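About us

Cekedton is a small research group in Fadmont. We study how two robot arms can learn to work together on ordinary household things, and we publish what we find, including the parts that did not go well. Our main method is called Nava.
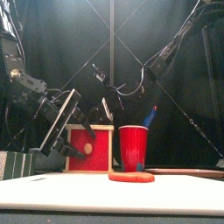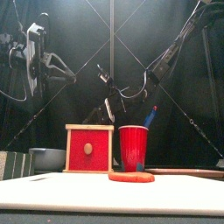
Two arms, a red box with a wooden knob, a red cup with a marker in it.

We started with one arm and a very simple question: how many demonstrations does a robot need before it can repeat a task when the objects stand a little differently? At that time the usual answer in our group was "more". We collected demonstrations for a whole winter and the results improved only slowly. When we looked through the recordings again in February, we noticed that most of the failures came from the same short moments, when the gripper is near an object but has not touched it yet.

Nava grew out of this observation. A person guides the arms through the complete task, as in other methods of learning from demonstration. After the first training, the system searches its own attempts for the moments where its predictions disagree with each other the most. It then asks the person for short corrections only at these moments – a few seconds each, not a full new demonstration. The corrections are mixed with the old data and the training is repeated.

In our largest study so far we used 436 full demonstrations and 849 short corrections, over 19 tasks with two arms. The finished policy completed 89 per cent of the test trials. The weakest results were in tasks where one arm must hold something still while the other arm pulls, and we do not yet have a good explanation for this. It could be a question of timing between the arms, or of force, which our present policy does not measure at all.

How we work

We keep the objects cheap and easy to buy, so that another laboratory can repeat a test without a special order. Before every series we write down the starting positions and the rule for what is a success, and we do not change the rule after the series has begun. Failed trials stay in the data.

The software we use for recording and for marking the corrections is called Cisora. We wrote it for ourselves and the first version was rather difficult for anybody else to use. The present one has a proper manual and runs on a normal desktop computer. Research groups can have it free of charge.

Working with us

We take students for projects of up to six months, from engineering, computer science and also psychology, as the way people give corrections is a large part of our work. Experience with robots is welcome but we can teach it. Please write to us in English and tell us which part of Nava you would like to test or to improve.

Visits to the laboratory in Fadmont are possible in the afternoon, after 2 pm, if you arrange it with us beforehand.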